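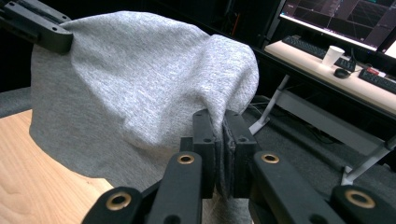
Section 4: Putting up the Takent ceiling airer

By now you should have opened the box, found the screws, lost one of the screws and found it again under the box. If you haven't done any of that, go back to Section 3. If you have two screws left over from Section 3, that is correct and they are spares. If you have four left over, something in Section 3 is being held up by optimism.

Before you start

You will need a drill, a pencil, a tape measure, a stepladder and a second person who is on good terms with you. The second person is only needed for steps 6 to 9 but tends to wander off if called too early.

The Dalside fixing kit in the small bag is for timber joists. For concrete ceilings you want the Nieminen anchors, sold separately, a decision we argued about and lost. Lath and plaster on its own will hold the airer until you put something on it.

CAUTION: Check for pipes and cables before drilling. The bathroom is usually directly above the utility room, and the people who put the pipes in did not leave a map.

Choosing the spot

The slats are 126 cm long and you'll want a bit of room at each end for sleeves and for your own elbows. The lowered airer should not come down on a hob, a light fitting or the place where the dog sleeps. Allow 200 cm between the floor and the raised slats if anyone in the house is tall, or if anyone has tall friends.

Warm air collects near the ceiling, so almost any spot in a heated room will do. Above a radiator is good. Above a wood stove is not allowed, however sensible it looks in June when the stove is out.

Fitting the pulleys

1. Find two joists. Knocking on the ceiling and nodding thoughtfully does not count as finding them. Use a detector, or a very thin drill bit and some filler afterwards.

2. Mark the position of the single pulley on the first joist.

3. Mark the position of the double pulley on the second joist, on the side nearest the wall where the cleat will go. The double pulley takes both ropes. If you swap them over, the airer will still go up, but only at one end.

4. Drill pilot holes and screw both pulleys in by hand. Finish with a spanner. The plate should sit flush; if you can slide a piece of card behind it, keep turning.

5. Fix the cleat to the wall 117 cm from the floor. This is a comfortable height for most adults. If you have small children who like sailing, go higher.

Threading the ropes

6. Lay both ropes out straight on the floor and take the kinks out. They have been wound tightly since they left the Junolero works and will try to go back to that shape for a week or so.

7. Pass the long rope through the single pulley, across the ceiling and through one wheel of the double pulley. Pass the short rope through the other wheel. Your second person should now be holding both loose ends. Ask them not to let go. Ask again.

8. Tie each rope to its end frame with the knot shown on the inside of the box lid. If you have already recycled the box lid, a bowline is fine. A granny knot is not fine, whatever your granny managed with it.

9. Raise the empty airer to halfway, check that it's level, and wind both ropes round the cleat in a figure of eight. If one end sags, undo that end and take up the slack. Adjusting the good end to match the bad one also works but you'll be at it all evening.

NOTE: New rope stretches. Expect to do step 9 again after the first few loads.

Loading

10. Lower the airer fully before you hang anything on it. We know you can reach it from the stepladder. Please lower it.

11. Put heavy things in the middle and work outwards, a towel on one side, then a towel on the other. All the jeans on one slat will tip the frame, and the frame tips towards whoever is standing underneath.

12. Total load is up to 36 kg. You will never weigh your washing and we don't expect you to. A normal machine load straight from the spin is well inside the limit. A soaked rug is not, and it will drip on you while you find out.

Things that don't go on the airer

Knitted wool stretches under its own weight when wet. A jumper hung by the shoulders will suit somebody else by morning, and a hat pegged by its edge takes on a lean that never quite leaves it. Dry these flat:

- Press the water out in a rolled towel. No wringing.
- Lay the piece on a flat surface with a dry towel under it, away from the radiator.
- Ease it back to the shape it had before, using an old one as a guide if you have one.
- Turn it over when the top side no longer feels cold to the hand, and change the towel if it's wet through.

Sweatshirts and T-shirts can go over two slats at once, with the fold under the arms. They dry sooner over two, and you avoid the ridge across the chest that tells everyone you own an airer.

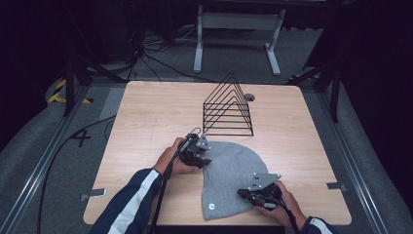

Ville Tuominen: Two slats works for the sweatshirts, but mine came with the slats so close together that the fabric touched itself in the middle and stayed damp there. I now skip a slat. Might be worth putting in the manual. Also the cleat screws are too short for my wall, which is my wall's fault, I suppose.

Skipping a slat is good advice and we've adopted it. Longer cleat screws are available from Dalside in the same finish; ask for the tiled-wall set. The short ones are meant for bare timber or plugged brick and will wobble behind tile.

Raising a loaded airer

13. Stand to one side. Pull both ropes together, hand over hand, with a steady pull.

14. Stop a hand's width below the pulleys. If the end frames knock against the wheels, you've gone too far and the ropes will start to fray at that spot.

15. Wind on to the cleat as before, with at least three full turns. Two turns holds most of the time, and you can guess what we think of most of the time.

CAUTION: Never let the ropes run freely through your hands on the way down. If the airer is too heavy to lower slowly, call the second person back and have them take the weight at the slats while you pay out the rope.

If it squeaks

One drop of light oil on each wheel, wiped off afterwards with a rag. Do this with the airer empty, or the drop will find a white shirt. If the squeak carries on, check that the rope hasn't jumped off the wheel and wedged itself against the side plate. Lower the airer, lift the rope back into the groove and try again.

Replacement ropes are covered in Section 5, along with what to do if the bowline has set solid.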